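Accueil | Le projet | Partenaires | Rapports | Contact

Rapport d'avancement au bailleur : collecte et tri des déchets ménagers, secteur de Wumbei

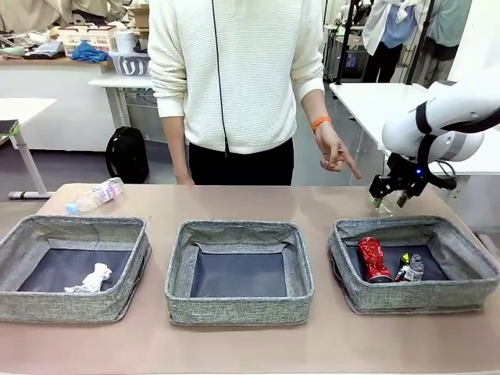

1. Périmètre et état général

Le présent rapport couvre la deuxième phase du programme Drenora, arrêtée au 28 janvier 2024. Le dispositif dessert 3 031 foyers répartis entre Wumbei et la rive nord de Lirlow. Les tournées de porte-à-porte sont assurées par Sudau au titre du marché initial, sans avenant à ce jour.

Le calendrier contractuel est tenu pour les lots collecte et sensibilisation. Le lot génie civil accuse un retard de 3 semaines, imputable à la reprise du radier de la plateforme de transit. Maarten Verbeke a notifié la réserve à l'entreprise et le procès-verbal de levée est attendu.

2. Collecte séparée

Trois flux sont maintenus : emballages plastiques, papiers et cartons, résiduel. La fraction verre reste en apport volontaire. Les 248 points de regroupement prévus à l'annexe B sont posés et géoréférencés. Sur ce total, 20 doivent être déplacés à la demande des services de voirie (largeur de trottoir insuffisante).

Les consignes portant sur les flacons et les bouchons ont été réécrites. La version précédente demandait de séparer le bouchon du flacon, ce qui ne correspondait plus au cahier des charges du repreneur. La nouvelle version est diffusée dans les deux langues de travail.

3. Caractérisation

Aba Fiadzo a conduit les campagnes d'échantillonnage selon le protocole validé en comité technique. Le taux de refus du flux plastique demeure supérieur à l'objectif dans les immeubles collectifs. Il lui est conforme en habitat individuel. Les erreurs dominantes concernent les films souples et les barquettes souillées. Les données brutes sont jointes en annexe D ; les pesées du quai 2 en sont exclues, l'étalonnage de la bascule n'ayant pas été renouvelé dans les délais.

4. Exécution budgétaire

Les dépenses engagées restent dans l'enveloppe. Un virement de la ligne « carburant » vers la ligne « pièces d'usure » est soumis à l'accord du bailleur. Dorottya Szabó a transmis les justificatifs correspondants, à l'exception de deux factures en attente de visa.

5. Points ouverts et suite

- Levée de la réserve sur le radier.
- Choix des nouveaux emplacements avec la voirie (suivi : Afshin Kiani).
- Étalonnage de la bascule du quai 2.
- Prochaine campagne de caractérisation en avril, sur les seuls immeubles collectifs.

Rédaction : Annag Strachan

Catégorie : Rapports aux bailleurs, Déchets et assainissement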